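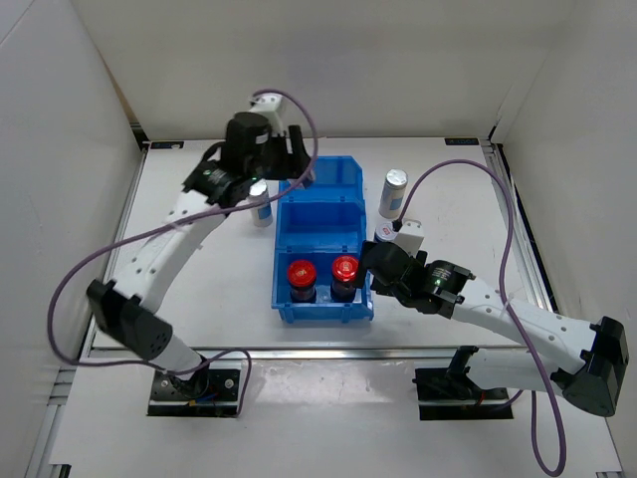
Bins First, Shelves Later: A Pantry Talk with Nuria Villalobos

Nuria Villalobos starts talking about jars before I've even got my coat off. She has been sorting other people's pantries in Coswood for nine years, and she still gets excited about a good plastic bin.

"Blue ones! Bright blue!" she says. "You can see them from across the kitchen, so you put things back in them. I had beige baskets for years and everything just vanished."

Her method is simple enough to try on a Saturday morning. Clear a table, line up a few bins, and put jars with jars. She likes tall things standing up, lids on top where you can read them, and she won't let anyone buy shelving until the bins are full.

"People want to start with the shelf," she says. "I did too! I spent $400 on shelves for my first kitchen and then none of my jars fit – I was so mad. Now I sort on the table and measure after that."

How long does it take? She gives it 20 minutes a bin, with the radio on. Her own pantry in the Whitfield apartments has 22 bins, and she can tell you what's in every one of them, including the one for birthday candles.

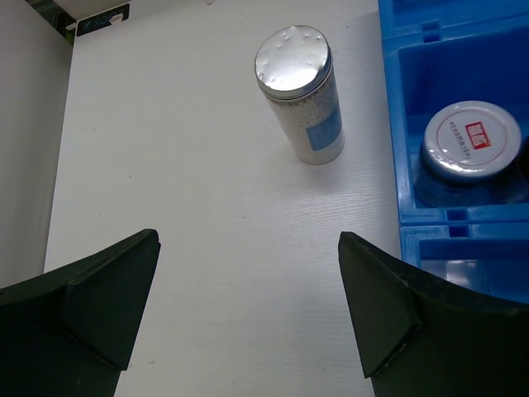
She's also a big fan of anything you can see through. "If I can see the little grains or beads or whatever's inside, I know how much I've got left," she says. "With a dark jar I have to pick it up and shake it, and then I'm standing there shaking jars at seven in the morning."

Labels go toward you, she adds, and if the only words are on the lid, that jar belongs down low. Dented lids don't bother her on a dry goods canister, as long as they close tight.

Next up is her sister's spice drawer. "It's terrible in there," she says, grinning. "I can't wait."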